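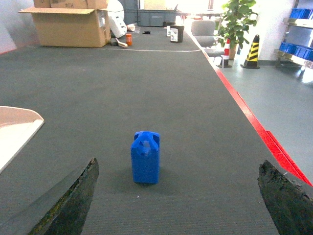 3.2 対象物の選定と形状の観察

本節では、仕分け作業で扱う物品と、それらを受ける道具や容器の形について述べる。Pandixで用いる物品は全部で80点あり、選定の段階から著者らが最も時間をかけ、また最も楽しんだ部分でもある。ボトル、缶、ブラシ、箱といった身近な品は、並べてみると驚くほど表情が豊かで、材質と輪郭の組み合わせだけでも十分に研究の対象となる。

図1の中央付近に立つ青いプラスチック容器は、その好例である。輪郭はおおむね直方体で、上部に取っ手と注ぎ口の部分が成形され、丸みのある開口をつくっている。胴は単純な面で構成されているのに、上部だけが急に複雑になる。この落差が実に面白い。ポリタンク型の容器は、胴を両側から挟む、取っ手に通す、上部をつかむといった複数の持ち方を許すため、本研究では「多把持形状」と呼び、独立した類に置いた。奥に見えるオレンジ色の小さなボトルは「単純筒形」、白い柄のブラシは「柄付き形状」に分類される。缶も単純筒形に含めたが、ラベルの有無は分類に用いていない。

背景となる面の影響も見逃せない。カーペット敷きの台は硬い天板に比べて物品が滑りにくく、軽い品の位置を保ちやすい。Nishadでの予備調査では、暗い灰色の面に置いた青い品は輪郭を追いやすいという意見が多く、本調査でも同系色の面を採用した。

3.3 すくう道具と小型部品

小型部品の移し替えには、Drorexの道具一覧から選んだスコップを用いる。平らなちりとりに近いものから深い椀状のものまで3種類を比べたところ、印象に残ったのは深い椀に長い円筒形の柄が付いた型であった。縁から先端に向かって幅が絞られ、最後は薄い口になる。受ける、運ぶ、流すという一連の動作が、ひとつの曲面の中に無理なく収まっており、何度見ても感心させられる形である。

部品がスコップのどこに載るかは、部品自体の形に大きく左右される。図2の青い直方体の部品は、左の端面に小さな正方形のくぼみが格子状に並び、右の端面には四角い貫通穴をもつ。載っている位置は椀の最深部から外れた、奥の縁の近くである。角のある部品では曲面との接触が限られるため、丸い部品とは落ち着く場所が異なると予想される。

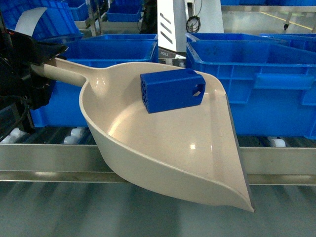 そこで記録では、部品が載った位置を「最深部」と「縁寄り」の2区分で書き留めることにした。当初はより細かい区分も試みたが、記録者の間で判断が揺れやすく、単純な区分のほうがはるかに扱いやすかった。1回の作業時間は30分とし、その間に扱う部品の順序は作業者に任せている。

移し先の容器には、上面の開いた青いプラスチック製の収納コンテナを選んだ。厚みのある上縁とリブの入った側壁をもち、前面には手掛けのくぼみがある。こうした凹凸は運搬時の持ちやすさや剛性に関わる要素であると同時に、作業者がコンテナの向きを見分ける手がかりにもなる。Brurnmontでの聞き取りでも、手掛けの面を手前にそろえて並べるという工夫が挙がっており、日々の作業から生まれた知恵の細やかさには胸が躍った。

部品とコンテナがともに青い場合の見分けやすさについては、色の濃淡に加えて、くぼみや穴のような表面の特徴を併せて評価する。評価項目の定義と記録用紙の書式は付録に示す。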